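May 7, 2023

Day six of being sensible about food, and I have cracked by eleven in the morning, so there we are. I had porridge at seven (very good, very dull) and then Cúc Ninh came round with a tin of her cheese twists, still warm! I had two, then two more. She's used 222 grams of Cheddar, and I could taste every one of them.

Lunch was soup to make up for it. Tomorrow I'm trying Lenni's roasted chickpeas with paprika, if I can find the paprika.
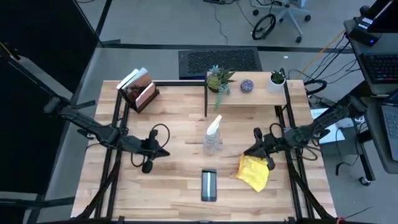
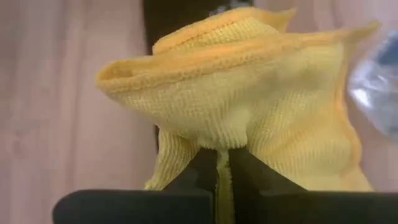
The yellow cloth, both times.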